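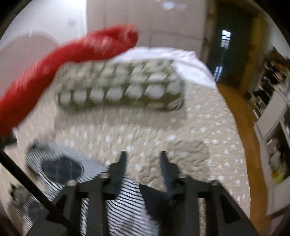

Legal secretary

By Korkor Opoku
January 2022

A legal secretary is an administrative professional who supports one or more lawyers in a law firm, corporate legal department, court or government office. The work combines general office duties with tasks that require knowledge of legal documents, court procedure and professional rules on confidentiality. In many firms the title has been replaced by "legal administrative assistant" or "practice assistant," although the older term remains common in job postings and in everyday speech.

The position is distinct from that of the paralegal. A paralegal carries out substantive legal work, such as research or the drafting of discovery requests, under a lawyer's supervision, and in many firms bills time to clients. A legal secretary's time is usually treated as overhead. In small offices the same person may do both jobs, and the boundary is then set by the lawyer who assigns the work.

Duties

The central duty of a legal secretary is the preparation of documents. Lawyers may dictate letters and pleadings, mark up a printed draft by hand, or send rough text by email. The secretary produces a finished version in the form the recipient requires. Courts set their own rules on margins, line spacing, captions and page limits, and a filing that ignores them can be rejected by the clerk.

Calendar work, often called docketing, is the second major duty. Litigation runs on deadlines, many of which are counted from the date on which a document was served or an order was entered. The secretary records each deadline, adds reminders ahead of it, and changes the entries when a hearing is moved. Missed deadlines are a frequent source of malpractice claims, and many insurers ask about a firm's docketing methods when a policy is renewed. Larger firms often place docketing in a separate department, with the secretary acting as the link between that department and the lawyer.

Other common duties include:

Opening and closing client files
Running conflict checks before a new matter is accepted
Filing documents with courts, either electronically or over the counter
Arranging depositions, court reporters and travel
Entering time records and preparing draft invoices
Answering client calls and scheduling meetings

The mix depends on the area of practice. A secretary in a real estate group may spend much of the week on closing binders and recording forms, while one in an estate planning practice handles signing appointments, witnesses and the storage of original wills. Trial work brings irregular hours, particularly in the weeks before a trial, when exhibits and witness lists must be put in final form.

History

Until the late nineteenth century, clerical work in law offices was done mainly by male clerks, many of whom were reading law in preparation for admission to the bar. They copied documents by hand and kept the office's registers. The spread of the typewriter and of shorthand schools changed the staffing of these offices. Women entered the field in large numbers, and the path from clerk to lawyer narrowed as law schools took over legal training.

For much of the twentieth century each lawyer in a firm had a personal secretary, and the two often worked together for decades. Dictation was taken in shorthand and later recorded on belts, discs and cassettes. Carbon paper limited the number of copies that could be made at one time, and a single error on a page might require the whole page to be typed again. Photocopiers and word processors removed much of this labor. They also made longer documents and more frequent revisions practical, so the volume of paper in many offices rose.

Personal computers reached lawyers' own desks in the 1980s and 1990s. Younger lawyers began to type their own drafts, and firms started to assign two or three lawyers to each secretary. Electronic filing, adopted by courts at different times, moved another part of the job from the counter to the screen.

Staffing models

Three arrangements are in general use. Under the assigned model, a secretary supports a fixed group of lawyers and sits near them. Under the pooled model, requests go to a central desk and are given to whichever member of staff is free. The third arrangement divides the work by type: specialists handle document production, billing or docketing, and a smaller number of assistants manage client contact and calendars.

The regional firm Hundmont is among those that have moved from the first arrangement to the third. Its program, introduced in April after a trial in one office, placed document production in a central group of 2 teams, one for litigation and one for transactional work. Requests are logged through a work-tracking product called Mavik, which shows the lawyer who has taken the assignment and when it is due. In its first quarter the litigation team completed 1,800 requests. Senior assistants at the firm kept their assigned lawyers, and the change was applied first to vacant positions.

Opinion on pooled and divided arrangements is mixed. Managers point to better coverage during vacations and a more even spread of work. Lawyers who are used to an assigned secretary often report that they must explain the same preferences to several people. Assistants themselves have raised the loss of variety – and of contact with clients – as a concern.

Training and certification

No license is required to work as a legal secretary in the United States. Employers usually ask for a high school diploma, strong typing and proofreading skills, and some office experience. Community colleges and business schools offer certificates and two-year degrees, and many legal secretaries learn the work on the job after starting as receptionists or file clerks.

Voluntary certification is available from professional associations and private training bodies. Examinations generally cover written communication, office procedures, ethics and legal terminology. The Andent Institute, a training provider for law office staff, offers a course of 198 hours that ends in a written test and a timed document exercise. Candidates are given a marked draft and must return a version ready for filing. Some firms pay the fee or offer a salary increase on completion.

Continuing education is usually informal. Changes in court rules and in filing systems are circulated by email or covered in short sessions at noon. The Kpodo Network, a membership group for legal support staff, has 500 members and publishes a monthly bulletin on rule changes, together with a mentoring directory for people new to the field.

Professional responsibility

Legal secretaries are not themselves bound by the rules of conduct that apply to lawyers, but lawyers must make reasonable efforts to see that their staff act in keeping with those rules. Confidentiality is the most important of them in daily work. It covers the contents of a file and, in many cases, the fact that a person has consulted the firm at all.

A legal secretary may not give legal advice. In practice the line can be difficult to hold on the telephone, where clients ask what a letter means or whether they should sign a form. Most firms instruct staff to pass such questions to the lawyer and to note the call in the file.

A secretary who moves from one firm to another may carry confidential knowledge of a matter in which the new employer represents the opposing side. The usual response is a screen: the employee is kept away from the matter, access to its files is blocked, and the lawyers involved are told in writing not to discuss it with the employee.

Related articles

Paralegal
Docketing
Conflict check
Law firm administrator
Court clerk
Electronic filing
Shorthand in the law office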